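Reports > Grants > Titdale Shared Storage Program > Progress Report 2

9/21/24
By Juraj Tichý, Program Manager

This report covers the second funding period of the Titdale Shared Storage Program and is submitted to the Derance Fund under the terms of the grant agreement. It should be read together with the first report, which described the purchase of shelving and the signing of the lease on Kisura Street.

The program gives small household-goods makers in the Titdale area access to storage space, packing materials and a weekly freight pickup. At the close of the period, 124 businesses held active accounts. The target in the agreement was 110. Most of the new accounts came through the Ongart market association, whose members were offered the first month without a storage fee. That offer has now ended and has not been renewed.

Occupancy of the Kisura Street building remained high. Of the 367 shelf bays installed, 230 were rented on a continuous basis and most of the others were taken for shorter terms. The upper level is still closed to heavy goods pending the engineer's second visit, which has been moved to October at the engineer's request. Account holders with ceramics and cast metal have been placed on the ground floor in the meantime, and the aisle nearest the loading door is more crowded than we would like.
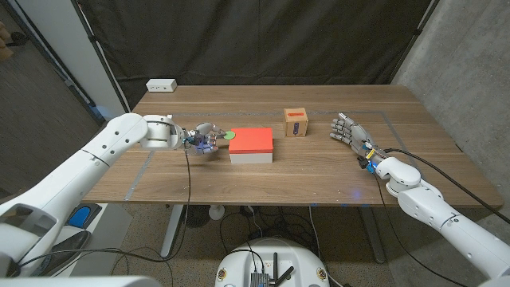 Freight pickup has been the weakest part of the service. The carrier missed two collections during the period, and on both occasions account holders were informed only after the cutoff time had passed. Junhao Shen, who oversees operations, has met with the carrier and obtained a written commitment to give notice by noon on the day before any change. A second carrier has supplied a quote. Its rates are higher for small parcels and lower for pallets, and we do not recommend a change before the present contract is reviewed.

Spending is within budget overall. Heating and electricity came in under the forecast. Insurance came in over it, following the insurer's decision to rate the two floors separately. The difference was met from the contingency line, and no transfer between main budget headings was needed. Packing materials were bought in bulk at the start of the period and no further order is expected before winter.

The Fund asked for more detail on how account holders use the training sessions. Attendance was strong for the session on pricing and weak for the session on export paperwork. Several of those who stayed away told us that they do not sell abroad and have no plans to. The export session will be replaced by one on returns and damaged goods, a subject raised often at the front desk.

One matter requires a decision from the Fund. The lease includes an option on the adjoining unit, and the landlord has asked for an answer before the end of October. Taking the unit would relieve the ground floor but would commit the program to rent beyond the current grant. A separate note on costs is attached as Annex B. We would welcome a call with the grants officer once it has been read.

The account list and the signed statement of expenses are attached as Annexes A and C.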